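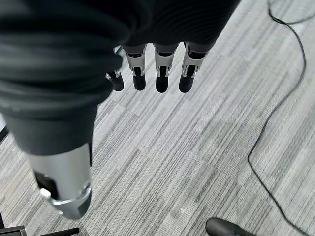
Filed under: Short Fiction / Office Life

2024-06-11
By the Lelluvon Fiction Desk

Notice to Subscribers

The Sharifi Features Service wishes to inform its subscribers that Clause 18 of the Terms of Supply has been withdrawn. Articles delivered under the former clause may remain on subscribers' websites until the end of June.

Clause 18 provided that any article supplied by the Service and left unread for 160 days would be returned to its author. The clause was drafted when the Service had one client, a trade newsletter in Prakow, and it was not expected to be used. Articles were sent by wire and did not come back.

The first return was recorded this spring. A feature on the licensing of typefaces, supplied to Nastari for its business pages, was found in the outgoing tray in the handwriting of the freelance writer who had submitted it. She had never written it by hand. The accounts office asked her to confirm receipt, and she did so, adding that the third paragraph was better than she remembered.

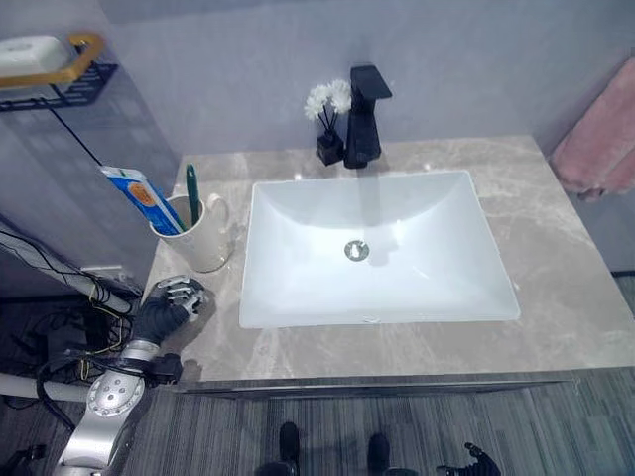
The Service appointed a clerk to read each article before its term expired, so that no further returns would fall due. The work was to be done outside the main office, where the telephones made close reading difficult, and the clerk chose the washroom on the upper floor. She set her papers on the wider side of the gray marbled countertop, to the left of the white basin, and moved them whenever someone needed the black faucet. The artificial flowers beside it, she wrote in her first report, were a great help in judging how long she had been looking up.

She read for six weeks. She read a guide to invoicing overseas clients and a profile of a printing firm that had closed before the profile appeared. Where an article was good she said so in the register, although the register had no column for this and the remarks ran into the space reserved for tax.

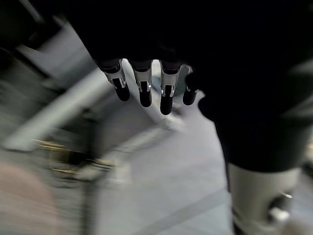
Subscribers began to report changes. Nastari wrote that four of its older features had gained a final sentence. In each case the sentence was a modest one, thanking the reader for her time. The legal office examined the supply agreement and found that it permitted corrections but was silent on gratitude.

The clerk was asked whether she had altered the text. She replied that she had only read it, and that she would like to continue. Her request was granted, and a chair was provided.

With Clause 18 withdrawn, the post is no longer required under the Terms. The Service has retained it. Subscribers who do not want the additional sentence may ask in writing to have it removed. No such request has been received, and the clerk has read this notice.

Thank you for your time.

4 comments | 6 shares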